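Two pairs of fingers, one month of towels

I promised in my last post that I would write something about the grippers, and then I didn't, for most of September. So now I do it properly. Some people wrote to me asking which of the two we kept, and the short answer is that we kept both, one on each side, but this needs some explaining.

For those who are new on this blog: I work with a two-arm setup, and our job this season is cloth. Picking it up, flattening it, folding it, putting it on a pile. People outside the field think that cloth must be easy, because a cloth weighs nothing and you can't break it. I thought so too before I came to it from machine tending, where every part has the same shape in the morning and in the evening. A cloth has a new shape each time you look at it.

We had two candidates for the fingers. The first set came from Bosteck, and it is the stiff one. The fingers are flat inside, with a thin rubber pad glued on them, and they close very straight. The second set is from Friesen. Its pads are softer and a little longer, and when they touch the table they give way by a few millimeters before the arm feels anything. On paper the Bosteck fingers looked better to me. They have the finer tip, and I had in my head that a fine tip is what you want for the edge of a fabric.

The first week was all Bosteck, on both arms. The grip itself was very good. When those fingers have the cloth, they have it, and I could pull quite hard from the other side without any slip. The trouble was in the two centimeters before the grip. If the arm came down a bit too low, the tips hit the table and the controller made a protective stop. If it came down a bit too high, they closed on air, or they took only the top of a wrinkle and lost it on the way up. I spent one whole afternoon moving the approach height up and down by half a millimeter and writing the results in a notebook. The table is not perfectly level either, which I found only on that afternoon, and I was annoyed with myself because a level costs very little and we have one in the drawer.
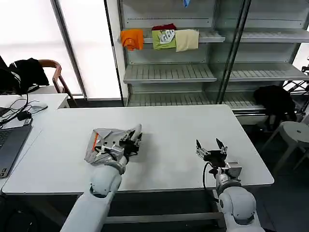 Bouchra Salem
Robot application engineer, writes here about arms, grippers and cables

Pressing down on the fabric before closing is the motion where I saw the biggest difference. With stiff fingers you must know the height of the table very well. With the soft ones you can push a little into it, let the pads bend, and then close. The cloth gathers between the fingers almost by itself. I am not sure this is the elegant solution, and a colleague with more theory than me says that I am hiding a calibration problem behind a piece of rubber. He is right, but the cloth is in the gripper.

So I counted. I ran the same pick with both sets, from a crumpled start, dropping the cloth again by hand each time, and I stopped when my back did not want any more. It came to 231 picks in total. The Friesen fingers missed 17 of their share, and the Bosteck fingers missed 61 of theirs. The two shares are almost equal, so you can compare the numbers directly. I did not count the protective stops as misses if the second try worked, and if I had done so the stiff set would look worse.

Now comes the part that surprised me. For holding an edge while the other arm is doing something, the stiff set is clearly better. The soft pads let the fabric creep. You don't see it at first, but after a long pull across the table the corner has moved, and then the fold is crooked and everything after it is crooked too. With a thick towel it matters less. With thin fabric it was enough to spoil the fold more times than I liked.

This is why we ended with one set on each arm. One arm picks and presses, the other one holds. It makes the program less symmetrical, and I had to give up my nice idea that any arm can do any job. I was a bit sad about it for one evening.

A few words about the controller, because two readers asked. We use Varnine for the motion part, and I have no big complaints. The force limit can be set for each arm alone, which I needed, and the new value is accepted without a restart. What I don't like is that the open width of the gripper is stored in the tool settings and not in the program. If you change the fingers and forget to change the tool, the arm will open to the old width and you will look for the mistake in all the wrong places. I did this twice. Now there is a piece of tape on my monitor with the word TOOL on it.

Cables are the other thing. Each gripper cable needs enough slack for the wrist to turn, but a big loop can catch when the arms come near each other. I tried 15 different ways to route them, if I also count the silly ones. The best so far is a loop that stays close to the side of the wrist, fixed in one place only. When I fixed it in two places it became too short in some poses – and the plug began to come loose, slowly, in a way that looks exactly like a software error.

The next thing I want to try is the Plurby pads, which are sold as a replacement skin for fingers you already have. If they fit on the stiff set, maybe I get the soft contact and the fine tip together. The person I spoke to there was friendly but could not tell me how the surface behaves when it gets full of lint, and lint is half of my life now. I clean the pads with a damp wipe each morning at nine, and by lunch they are gray again. If somebody reading has used them with textiles for longer than a demo, please write to me. I am also curious how you measure creep, because I do it with a ruler and a pencil mark on the table, and I have almost no clean space left for new marks.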